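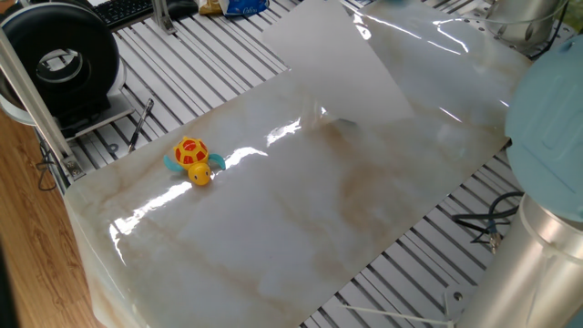
According to one reader's comment on our paint page, stick-on marble film is the only countertop fix a renter should bother with, it goes on in an afternoon, and anyone who says otherwise did it wrong. I have now done it twice, once badly and once passably, and I'd agree with maybe a third of that.

The sales pitch is hard to miss. A new counter for my small kitchen was quoted at $2,000, and the film people would like you to compare that with the price of a roll. Fair enough, but a roll of film doesn't give you a new counter. It gives you the old counter with a picture of stone on it. If the old counter is swollen by the sink, it will be swollen marble by the sink.

What follows is the method that worked on my second try, on a flat laminate top with a square front edge. If yours has a rounded edge, a raised lip at the back, or tile with grout lines, I wouldn't start.

Before you buy

Get a sample. The roll I nearly bought, the Rondale Carrara, had 2,618 reviews on the store page and most of the ones I read were written the same week the film went on. A review from day two tells you the box arrived. Sort by lowest rating and look for people who waited a year. The complaints repeat: seams lifting near the sink, yellow patches, a knife slip that can't be hidden.

Check whether the pattern repeats and how often. On the cheaper roll I tried first, the same brown vein came past every couple of feet, and once I'd seen it I saw nothing else.

Gloss or matte? The ads are nearly always gloss. Gloss shows every crumb you trapped underneath and throws the window back in your face. Matte looks a little chalky up close. I went with matte the second time and don't regret it, though my sister-in-law thinks it looks like a school desk.

Ask your landlord. "Removable" on the label means removable in the opinion of the company selling it.

What you need

Film, enough for the full depth plus the front edge plus several inches to waste
A felt-edged squeegee (the bare plastic card in the box scratched my first sheet)
A sharp utility knife and more spare blades than seems reasonable
Dish soap, rubbing alcohol, lint-free cloths
Sandpaper, 200 grit, only for filler
Wood filler or any hard-setting filler
Hair dryer
Clear silicone caulk for the sink and back wall
A second pair of hands

I also bought the Ofori prep spray, which the store suggests at checkout. As far as I can tell it did nothing that rubbing alcohol didn't. Save your money.

Step 1. Clean it, then clean it again

Wash with dish soap and warm water, rinse, dry, then wipe with alcohol. Go after the strip behind the faucet and the area next to the stove, where there's a film of grease you stopped noticing long ago. Run your bare palm over the whole top. Anything you can feel will show.

Step 2. Fill and sand

Fill chips and old knife cuts. Let the filler harden for as long as the tub says, and ignore the videos where it's ready after a commercial break. Sand flush by hand. I used 100 grit on my first attempt because it was in the drawer, and the scratches came right through the film. Vacuum, then another alcohol wipe.

Step 3. Dry fit

Cut the piece long and lay it over the counter with the backing still on. Let it sit overnight if you can, weighted at the ends with books. Film fresh off a roll wants to go back to being a roll. Decide now where the seams go. Keep them away from the sink, even if that means more waste.

Mark the center of the back edge with a bit of masking tape on the wall and another on the film, so you have something to line up when both of you are holding it and arguing.

Step 4. Stick it down

Start at one short end. Peel back a hand's width of backing, line up with the wall, and press. Then one person pulls the backing slowly from underneath while the other works the squeegee from the middle outward in short overlapping strokes. Don't peel the whole sheet at once. Several guides tell you to do that, and I suspect their authors have very small counters.

If a crease starts, stop. Lift back to before the crease, and lay it down again. Pushing on and hoping is how I lost the first sheet.

Small bubbles can be pricked at the edge with a pin and pressed flat. The claim that they vanish by themselves in a few days was not true in my kitchen.

Step 5. Front edge and corners

Warm the film with the hair dryer on low until it bends easily, then fold it over the front and hold it there while it cools. Carry it under the lip if there is one. At outside corners, cut one clean slit and overlap the pieces. Too much heat stretches the pattern and makes the film thin, and thin film tears where you lean on it.

Step 6. The sink

Take the sink out if it's a drop-in and you're up to it. I wasn't. I cut around the rim with a new blade, left a hair's gap, and filled it with silicone. Run another bead along the back wall. Keep water off it for a full day.

How it has held up

After one winter the open stretch by the window is fine. The seam near the stove has lifted slightly and I've pressed it back twice. There is one ring from a hot pan lid, my fault. I use a board for everything and a trivet for anything off the stove, and I would have to say the same to any guest who cooks, which gets old.

Cleaning is soap and water. Skip powder cleaners and the rough side of the sponge. The Sarnov polish advertised for faux stone left streaks on a test scrap, so it never got near the counter.

Would I do it again? In a rental, on a flat ugly counter I meant to leave within a couple of years, yes. In a house I owned I'd save up, or look through the offcuts at a stone yard first. The one in Etport had a rack of them by the gate when I went by on a Tuesday, and a piece long enough for my short run was marked well under the quote I'd been given, cutting not included.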